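Lentil soup for the first cold evenings

In September I start to cook soup again. My neighbor in Lellberg, Humaira Durrani, taught me this one, and I make it almost every week.

Wash two cups of red lentils. Fry one onion slowly in oil, with cumin and a little turmeric -- do not hurry, the onion must become soft and brown. Add the lentils and 6 cups of water, and cook until everything falls apart. Lemon juice goes in at the end, also salt.
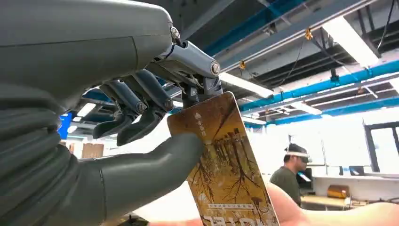 A card in the hand, under the workshop ceiling.

I eat it with flat bread and plain yogurt. On the second day it is thicker, so I add some hot water.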